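Write the rule down before the laundry

Posted July 27, 2021

Quick one, I have a train to catch and this has been bugging me all month.

Everybody in home robotics wants clothes. Dark clothes, soft clothes, piles of clothes on patterned covers. Fine. Hand tools with two fingers, somebody's bedroom, go. And the rules for that work? A chat thread, if you're lucky. A slide from two years back. 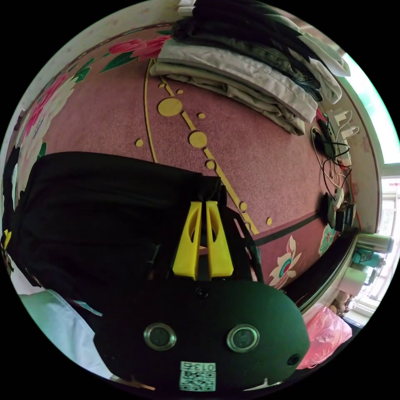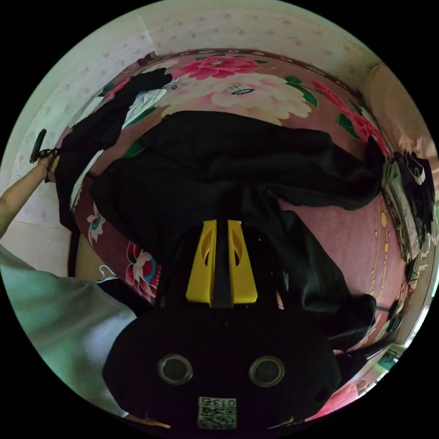

Black fabric and grippers labelled 013 or 0137, all one place.
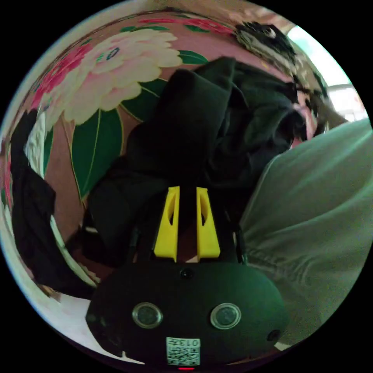
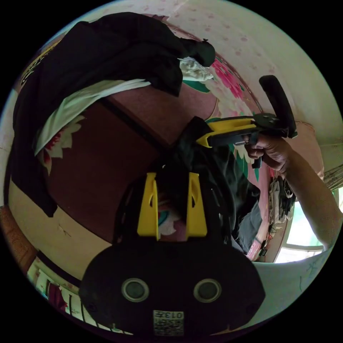 So. What should be on paper before anybody squeezes a trigger.

Start with the home. A bedroom is not a lab bench. People agree to "some recording of chores" and what they picture is hands and socks. What gets kept is wallpaper, windows, whatever is hanging up, sometimes the person. Consent forms I've read this year cover the person and stop there. The form should name the rooms. It should say who looks at the footage and when it gets deleted. One page! Halbridge has a decent one, two sides but big type, and the householder keeps a copy. Steal it.

Next, tool labels. Every gripper gets a code, the code goes in the log, the log goes with the data. Sounds dull and it is dull. At Wurkska we lost 1,169 clips last August because two grippers got swapped after lunch and the calibration files didn't follow them. All of those clips looked fine. You could have trained on them for weeks. Priit Liepiņa found it by accident, checking something else. So my rule would be: read the code aloud at the start of every session, and again after any break. Takes seconds. People feel silly for a day and then they dont.

Then dark fabric. I get into arguments over this one. Yasuo Sugiyama at Ebihara thinks you should take homes as they come, black on black, bad folds, all of it, and never touch a lamp or a curtain. I used to agree. Now I'd say take the home as it comes but write down what the light was doing. One line in the log. If half your failures are black garments late in the day, you want to know that in week one and not after 2,000 episodes. He says one line becomes seven lines becomes a form. He may be right, he has run more homes than me.

Cables and floors. Short section, because it should be obvious. Walk the floor before you start, look for power strips and loose cords, ask before you unplug anything. If you unplug it, you plug it back in. The Olero draft spends 50 pages on data formats and gives trip hazards a footnote. A person holding a tool in each hand and watching a sleeve is not watching their feet. That footnote should be page one.

Pay and pace, also missing from every draft I've seen. Folding with a gripper is slow and hard on the wrist. Set breaks by the clock, not by the clip count. If you pay per clip you will get fast clips, and then the robot learns to fold like somebody in a rush to go home. I've watched that policy run. Sleeves everywhere.

What I don't want is a big standard. Please no. The big ones take years and by then the tools have changed shape twice and the people who wrote it have moved on to warehouses. I want a sheet you can read in the hallway with your shoes off. Consent, codes, light, floor, breaks. Sign it, date it, leave a copy with whoever lives there.

Olero is taking comments on their draft until the end of August. Send some, even short ones, even cranky ones. Mine went in this morning with a speling mistake in the title, so the bar is low.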